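The Cupboard of Half-Open Packets, and What to Do About It

Every kitchen has one shelf where packets go to be forgotten. Ours is at eye level, so I have no excuse. When we moved to Brinthorpe in 2006 I carried a bag of pearl barley in from the car, put it on that shelf and closed it with a clothes peg. The peg has since gone back to the washing line. The barley I would rather not discuss.

What follows has been learned slowly, mostly by sweeping up rice.

Stop tearing

Packets are cut with scissors, straight across, just under the seal. If you pull them apart at the top you get a split down the side, and a split down the side can't be folded, clipped or reasoned with. Keep a cheap pair of scissors in the same drawer as the clips. Tie them to the drawer handle if you live with teenagers.

Fold before you clip

Press the air out from the bottom up, fold the top over twice, then clip. A clip on an unfolded bag is decoration. Crinkly film springs back, so run your thumbnail along each fold as if you were making a paper aeroplane. Foil-lined bags hold a crease by themselves and will make you feel more competent than you are.

If you have run out of clips:

A rubber band round the whole packet, end to end, does for anything square.
For tall bags, twist the neck, fold it over on itself and band it twice.
Bulldog clips from the office are better than most things sold for kitchens. Please buy your own.
Clothes pegs are fine for crisps and anything else that will be gone by bedtime.
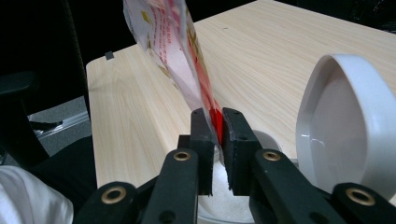
Flour is the exception to nearly all of this. It comes in paper, the paper leaks from its corners from the moment you get it home, and no clip ever made will stop it. Tip it into a tub. A 1.5 kg bag wants a bigger tub than you think, and you will find this out with the last cupful in mid-air. Cut the date and the name off the bag and drop them in on top, or tape them to the lid. Plain and self-raising look exactly alike, as anyone who ate my gravy last December can confirm.

Labels, if you must

My neighbour Olga Henriques decants everything into matching jars and her pantry looks like a chemist's shop. It's lovely. She also once made a crumble with 54 grams of salt in it. Masking tape and a felt pen will do. Write what it is and the month you opened it, and stick the tape on the side of the jar, not the lid, because lids wander.

Where the crumbs go

Stand packets upright in an old shoebox or a loaf tin, tallest at the back. When something leaks, and it will, you wash one tin instead of emptying a shelf. Put the opened packets in front of the unopened ones. I know this is obvious. I had three open bags of red lentils in there on Wednesday.

Things that do want a proper lid

Brown sugar, which turns to masonry. A damp piece of kitchen paper laid over it in a bowl overnight will usually bring it back.
Ground coffee, unless you are getting through it quickly.
Nuts, which go rancid and are happier in the freezer anyway.
Dried fruit, for the same reason as brown sugar, though nothing revives a fossilised currant.

Once or twice a year, take the lot out and weigh the odds and ends. I got 900 grams of assorted pasta out of ours last time, in five shapes with five different cooking times. Start the thickest first and add the others as you go. Call it minestrone and serve it with plenty of cheese.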